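Chapter 4
Sharing the load: how a home uses electricity

When I was nine I blew every light in my grandmother's house by making toast. I hadn't done anything clever or wicked. I'd put two slices of bread in the toaster while she had the oven on, the kettle going and a fan heater pointed at her feet, and the whole place went dark with a clunk from under the stairs. She told me off, then went to find her torch, and I stood there in the kitchen wondering how bread could possibly have done that.

I've been a bit obsessed with the question ever since, and this chapter is my attempt to answer it properly. You've already met current, voltage and resistance in Chapters 2 and 3 (if you skipped the exercises, go back and do a few, I'll wait). Up to now, though, our circuits have been small and tidy - a cell, a couple of lamps, maybe a switch. A real home is a much messier thing. People plug in what they like, when they like, and the wiring has to cope.

Let's start with the idea that trips up most of my students. In Chapter 3 we wired lamps in series, one after another, and found that they got dimmer as we added more. If your home worked like that, switching on the television would dim the lights, and one dead bulb in the hall would turn off the fridge. So household sockets are wired in parallel. Each appliance gets its own path across the supply, and each one gets the full voltage, whatever the neighbours on the circuit are up to. Turn one off and the rest carry on as before.
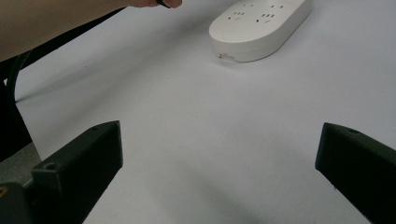 Parallel wiring has a price, and the price is current. Every appliance you add draws its own share, and all those shares have to come in through the same cable. Think of a water main feeding a row of garden taps: open one and the main hardly notices, open the lot and there's a great deal of water going down one pipe. You can do the same sums on a desk or a worktop with something as ordinary as a white power strip, where whatever is plugged in gets its supply through a single lead. A phone charger and a desk lamp ask for very little. A fan heater is another matter, and two of them together can be more than the lead was ever made to carry.

What happens then? The cable warms up. You'll remember that a current passing through a resistance gives off heat, and that the heat depends on the square of the current, so doubling the current gives you four times the heating. That squared term matters enormously! It's the reason a cable can be perfectly comfortable at one load and in real trouble at a load that doesn't sound much bigger. Please underline it, or write it on your hand.

We need some way of cutting things off before the trouble starts, and we'll look at two of them, the fuse and the circuit breaker. A fuse is a thin piece of wire that melts when too much current goes through it. A breaker is a switch that throws itself open, and you can simply reset it once you've found the fault. My grandmother's clunk was a breaker, and I still have a soft spot for the noise.

My colleague Ifigeneia Stefanou has kindly let me use the plans of her flat in Venach for our main worked example. It's an old building, rewired in stages, and she has a 1000 watt heater in the study that she refuses to part with. We'll go round it room by room, adding up the power and working out the current, and then decide whether she can run the heater and the washing machine together on a Saturday morning. (She'd like to know too.) The workshop questions at the end of the chapter come from Savvas Tzavaras, who trained apprentices at Theodorakopoulos for 11 years and sets a much harder problem than I do.

You'll need a calculator, a pencil and the formula for power from page 30. Before we get to Ifigeneia's study, have a look at the rating plates on a few things at home, the kettle for a start, and jot down the number of watts on each. We'll be using your list in Section 4.1.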